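Erick Kombo tarda en llegar al asunto. Antes quiere hablar del café, de la máquina vieja del pasillo, de la primera vez que vio a un brazo robótico lavar un vaso sin romperlo y de lo mucho que se rieron aquel día en el equipo. Es de esas personas que necesitan rodear un tema un par de veces antes de sentarse en él, y cuando por fin lo hace, ya con la taza medio vacía, lo dice sin adornos: «Apretó cuando tenía que soltar. Fue eso. Y había una mano debajo».

La mano era la de Naomi Odera, compañera suya en Prallura, la pequeña empresa donde los dos trabajan en un robot de cocina al que llaman Jedell. No le pasó nada grave. Un dedo amoratado, un susto que le duró varias semanas y una cicatriz finísima que hoy me enseña con cierto orgullo, girando la mano bajo la lámpara hasta que consigo distinguirla. Pero el episodio detuvo las pruebas, obligó a revisar medio programa y cambió la manera de trabajar de los dos, y por eso han aceptado contármelo con calma, él primero y ella después, quitándose la palabra a menudo.

Jedell está pensado para recoger cocinas. Cocinas normales, insiste Erick, de las que se quedan hechas un desastre después de cenar. Pasa un plato del fregadero al escurridor, aparta la fruta, deja cada cosa donde le toca. «La gente cree que lo difícil es agarrar», me explica. «Y agarrar tiene lo suyo, no te digo que no, pero a mí lo que me ha quitado el sueño siempre es soltar. Saber que ya has llegado, que el plato está apoyado, que puedes abrir los dedos y marcharte tranquilo».

El día del accidente la prueba era de las sencillas. El robot tenía que levantar un plato del fondo de la pila y dejarlo sobre el escurridor del banco de ensayos. Lo levantó bien. Lo llevó bien. Y al llegar se quedó quieto, con el plato suspendido a muy poca altura, como si se lo estuviera pensando. Naomi esperó, miró la pantalla, vio que el programa daba la maniobra por terminada y metió la mano para retirar el plato ella misma.

«Lo había hecho mil veces», cuenta ella. «Bueno, mil no, pero muchísimas. Ponía "tarea completada", en verde, bien grande. Y yo me fie del verde».

La maniobra no estaba terminada. El sensor de la muñeca, fabricado por otra casa y montado allí con un adaptador propio, había dejado de enviar lecturas nuevas, y el programa seguía usando la última que tenía guardada. Con aquel dato viejo, el sistema calculó que el plato ya estaba apoyado y lo anunció en la pantalla. Cuando el sensor volvió a responder, la lectura decía lo contrario: carga en el aire. El control interpretó que el plato se le caía, cerró la pinza y empujó hacia abajo. El dedo de Naomi quedó entre la loza y el borde del escurridor.

«Fueron 400 milisegundos sin datos», dice Erick. «Tú parpadeas y ya han pasado. Para nosotros era un hueco enorme, y lo peor es que el programa no tenía ninguna forma de decir "no lo sé". Solo sabía decir sí o no. Entonces dijo que sí».
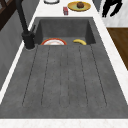 Lo primero que hicieron, una vez que Naomi volvió del centro de salud con el dedo vendado y muchas ganas de discutir, fue llevarse el problema al simulador. Goel, que es como llaman a su cocina virtual, reproduce el tipo de encimera en el que trabaja el robot, y allí pudieron cortar la señal del sensor una y otra vez sin que hubiera dedos de por medio. Erick me abre en el portátil una de las escenas de partida y se pone a señalar con el bolígrafo. El plato de borde rojo espera en el fondo de la pila, con un plátano al lado, y delante queda el escurridor despejado, con sus ranuras largas. «Mira las ranuras», me dice, muy serio. «Parecen una tontería y nos dieron una guerra tremenda. Si el plato cae con el canto metido en una, el contacto llega antes por un lado que por el otro, y la fuerza que mide la muñeca es rarísima. El robot tiene que entender que eso también es estar apoyado». El plátano, añade, le parece el mejor vecino posible para un plato, por curvo y por blando.

Lanzaron 1000 repeticiones con la señal cortada en momentos distintos. Erick recuerda haberse quedado mirando los resultados con una mezcla de alivio y de vergüenza, porque el fallo aparecía enseguida y aparecía siempre igual. En más de 500 de ellas el programa anunció que había terminado con el plato todavía en el aire. «Estaba ahí», dice. «Llevaba ahí meses, esperándonos. Habíamos probado platos resbaladizos, luces malas, objetos tapados por otros objetos, de todo, y jamás se nos había ocurrido probar que el sensor se callara un momento».

Le pregunto a Naomi si se enfadó. Se lo piensa bastante, remueve un café que ya debe de estar helado y acaba diciendo que sí, aunque no con Erick, o no mucho rato. «Me enfadé conmigo por meter la mano con el brazo encendido. Y luego me enfadé con el cartel verde, que lo había diseñado yo», confiesa, y a los dos les entra la risa. «Es que era mío, el cartel. Yo elegí el tono y todo».

Los cambios fueron varios y ninguno espectacular. El programa lleva ahora la cuenta de la edad de cada lectura, y si una tiene más de 5 milisegundos la maniobra se detiene y el brazo mantiene la posición sin hacer más fuerza. El mensaje de tarea completada solo aparece cuando la pinza está abierta y el brazo se ha retirado a su sitio. Y al banco de ensayos le pusieron un resguardo con enclavamiento, de una marca pequeña llamada Kutness, que corta la energía de los motores en cuanto alguien lo abre. Erick reconoce que el resguardo tendría que haber estado desde el principio, y lo dice dos veces, la segunda mirando a Naomi.

«Teníamos prisa», explica. «No era una prisa mala, de jefe gritando, era la nuestra. Queríamos verlo funcionar. Y el resguardo era un incordio, había que abrirlo y cerrarlo para cada prueba, volver a armar los motores, esperar. Lo íbamos dejando para la semana siguiente».

Ahora lo abren y lo cierran. Naomi dice que al principio contaba los segundos perdidos y que después dejó de fijarse, como uno deja de fijarse en el cinturón del coche. Lo que no ha recuperado del todo es la confianza en las pantallas. Antes de acercarse mira la pinza, mira el codo del brazo, espera un poco y vuelve a mirar la pinza. A los que se incorporan al equipo les enseña a hacer lo mismo, y también les enseña el dedo.

Las pruebas con el brazo real se reanudaron hace poco, de momento con platos y cuencos. Los vasos vendrán más tarde. Erick querría empezar ya con ellos, y se le nota, pero Naomi ha pedido repetir antes en Goel los cortes de señal con el sensor nuevo, y mientras me acompañan a la puerta siguen hablando de cuántas noches de simulación hacen falta para eso.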